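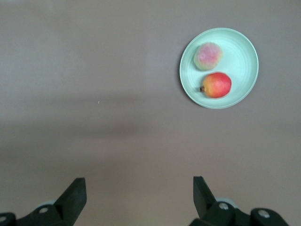 1/ Reread Skastus from the start, all 55 episodes. Posting my notes as I go. Spoilers for season one only.

2/ The opening is slower than I remembered. Zunine doesn't get to the school until episode 4, and before that it's mostly her and her uncle in the car. I liked the car parts more this time.

3/ Gualtiero Piras changed how he draws faces somewhere in the teens. Eyes get smaller, chins get longer. If you quit early over the art, try episode 30 and see if it bothers you less.

4/ Negri is a better villain when he's barely in it. The episode where he only leaves voicemails is still my favorite. 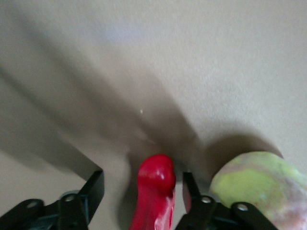

5/ Somebody asked about the locker number. It's 3029 in the first season. I checked every panel where you can read it and it's the same each time, so the theory that it changes is wrong.

6/ Didn't care for the festival arc. Too many new characters, and two of them have the same haircut. I skimmed it.

7/ The season ends with the letter. We still don't know who wrote it. My guess is the uncle. My sister says Negri.

8/ Season two is supposed to start in September. I'm going to read Toltotard while I wait. Same author, a lot shorter, and finished. Please don't tell me the ending.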